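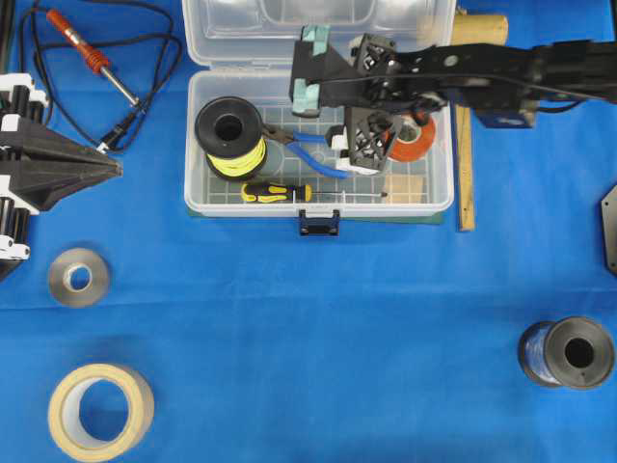 제4장 보관 장소와 기억

학습 목표
이 장을 읽은 다음에 학생은 고정 위치 보관과 자유 위치 보관의 차이를 설명할 수 있어야 한다. 또한 작은 작업장의 물품 목록을 직접 작성하고, 그 목록에서 어떤 물품을 손 가까이에 둘지 판단할 수 있어야 한다.

주요 용어
고정 위치, 자유 위치, 사용 빈도, 반환 거리, 혼합 보관, 죽은 재고

4.1 들어가는 말

앞 장에서 우리는 큰 창고를 공부하였다. 큰 창고에서는 물품의 위치를 컴퓨터가 기억하고, 사람은 화면에 나오는 번호를 따라 걷는다. 그런데 세상에 있는 보관 장소의 대부분은 그런 창고가 아니다. 수리점의 뒷방, 학교 실습실의 선반, 부엌 서랍, 자전거 가게의 벽 같은 곳이다. 이런 장소에서 물품의 위치를 기억하는 것은 사람의 머리이며, 머리는 바쁠 때 자주 틀린다.

드로럴우드라는 작은 도시에 악기와 라디오를 함께 고치는 수리점이 있다. 이 가게가 처음으로 자기 물품을 전부 적어 보았을 때 목록은 412줄이 되었다. 주인은 목록을 쓰기 전에는 그 절반쯤을 예상하였다고 한다. 같은 크기의 드라이버가 서로 다른 서랍에서 나왔고, 없어졌다고 생각하여 새로 산 납땜용 인두가 겨울 외투를 넣는 상자에서 나왔다. 가게는 좁았지만 물품은 충분하였다. 부족한 것은 위치에 대한 약속이었다.

이 장에서는 그런 약속을 어떻게 만드는지 다룬다. 계산은 많지 않다. 그러나 관찰은 많이 필요하므로, 학생은 이 장을 읽는 동안 자기가 잘 아는 보관 장소 하나를 정하고 계속 그 장소를 생각하기 바란다. 어떤 장소라도 괜찮다.

4.2 고정 위치와 자유 위치

고정 위치 보관은 물품마다 자리를 하나 정하고, 그 물품이 나가 있는 동안에도 그 자리를 비워 두는 방법이다. 벽에 공구의 모양을 그려 놓은 판이 가장 잘 알려진 형태이다. 판을 보면 무엇이 돌아오지 않았는지 바로 알 수 있다. 대신에 공간이 많이 든다. 일 년에 두 번 쓰는 공구도 매일 쓰는 공구와 똑같이 벽의 한 부분을 차지한다.

자유 위치 보관에서는 빈 자리가 있으면 어디에든 물품을 넣는다. 공간은 적게 들지만, 어디에 넣었는지를 누군가 기록해야 한다. 기록이 하루라도 늦으면 그날 들어온 물품은 없는 것과 같게 된다. 큰 창고는 이 문제를 기계로 풀었지만, 작은 작업장에서 사람이 손으로 매번 기록하는 것은 오래가지 못한다.
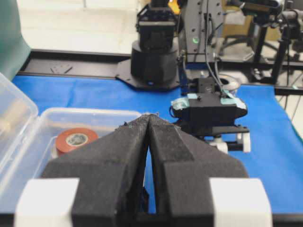 그래서 작은 작업장은 보통 두 방법의 중간에 있다. 우리는 이것을 혼합 보관이라고 부른다. 물품의 종류에 대해서는 자리를 정하고, 그 자리 안에서의 위치는 자유롭게 둔다. 예를 들면 “집는 도구는 왼쪽 서랍”이라고 약속하지만, 왼쪽 서랍 안에서 어느 것이 앞에 있는지는 정하지 않는다. 이 방법은 약속이 적어서 배우기 쉽다. 새로 온 사람도 하루나 이틀이면 외울 수 있다.

혼합 보관의 약점은 종류의 경계에서 나타난다. 전선을 자르는 도구는 집는 도구인가, 아니면 자르는 도구인가? 한 사람은 이렇게 생각하고 다른 사람은 저렇게 생각한다. 이때 올바른 답을 찾으려고 오래 토론할 필요는 없다. 하나로 정하고, 서랍 앞에 그 이름을 적으면 된다. 두설리의 한 직업학교에서는 학기 첫 주에 학생들이 직접 경계를 정하게 하였다. 그 결과는 교사가 보기에 조금 이상하였지만, 학생들은 자기가 정한 것을 잘 지켰다.

4.3 사용 빈도와 반환 거리

물품의 자리를 정할 때 많은 책은 사용 빈도를 첫째 기준으로 든다. 자주 쓰는 것을 가까이 두라는 뜻이다. 이 기준은 맞지만 충분하지 않다. 우리는 물품을 꺼내는 일에는 힘을 쓰지만, 돌려놓는 일에는 힘을 아끼기 때문이다. 필요한 공구를 위해서는 방 끝까지 걸어가는 사람이, 다 쓴 공구를 위해서는 팔을 뻗는 것도 귀찮아한다.

이 책에서 반환 거리라고 하는 것은, 사용이 끝난 지점에서 정해진 자리까지의 거리이다. 걷는 거리뿐 아니라 열어야 하는 문, 들어야 하는 뚜껑도 함께 생각해야 한다. 뚜껑이 있는 상자는 먼지를 막아 주지만, 뚜껑 위에 다른 물건이 놓이는 순간 그 상자의 반환 거리는 매우 길어진다.

라우의 한 목공 교실에서는 실습 시간에 공구가 제자리로 돌아가는 것을 한 달 동안 기록하였다. 기록된 사용은 모두 502번이었고, 그중에서 수업이 끝나기 전에 제자리로 돌아간 것은 330번이었다. 돌아가지 않은 공구의 대부분은 작업대 위가 아니라 창턱에서 발견되었다. 창턱은 정해진 자리보다 가까웠고, 높이가 손에 편했다. 교실은 학생들에게 주의를 주는 대신에 창턱 아래에 얕은 선반을 달고, 그곳을 정식 자리로 바꾸었다.

이 사례에서 배울 점은, 물품이 잘못 놓이는 장소도 하나의 정보라는 것이다. 같은 물품이 같은 잘못된 장소에서 계속 발견된다면, 먼저 사람보다 자리를 의심하는 것이 좋다. 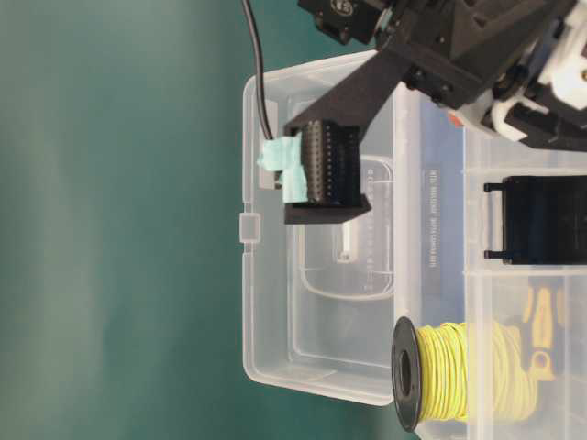
4.4 칸의 크기

칸을 나누는 일은 재미있기 때문에 사람들은 너무 많이 나눈다. 나사를 길이별로 나누고, 다시 머리 모양별로 나누고, 다시 색으로 나눈다. 처음 며칠은 아름답다. 그러나 칸이 작으면 내용물이 조금만 늘어도 넘치고, 넘친 것은 옆 칸으로 간다. 옆 칸에 한 번 들어간 것은 다시 나오기 어렵다.

어켄트의 전기 실습실에서는 부품 칸 하나에 최대 50개까지만 넣는다는 규칙을 사용한다. 그보다 많은 양은 뒤쪽 선반의 큰 통에 두고, 칸이 비면 통에서 채운다. 이렇게 하면 칸의 크기를 미리 정할 수 있고, 통이 가벼워졌을 때 새로 주문할 시기도 알게 된다. 다만 이 규칙은 작은 부품에만 맞는다. 긴 공구, 둥글게 감긴 선, 모양이 일정하지 않은 물품은 개수로 생각하기보다 가장 긴 변을 재는 편이 낫다.

칸의 깊이도 중요하다. 깊은 칸에서는 아래에 있는 것이 보이지 않고, 보이지 않는 것은 쓰이지 않는다. 오랫동안 쓰이지 않으면서 자리를 차지하는 물품을 죽은 재고라고 하며, 이것은 다음 장에서 비용과 함께 자세히 다룬다.

생각해 보기
자기가 정한 보관 장소에서 가장 자주 잘못 놓이는 물품을 하나 고르고, 그 물품이 주로 어디에서 발견되는지 일주일 동안 적어 보자. 그다음에 두 장소의 반환 거리를 비교하고, 결과를 같은 조의 학생에게 설명해 보자. 기록표는 4.5절의 형식을 그대로 사용하여도 된다.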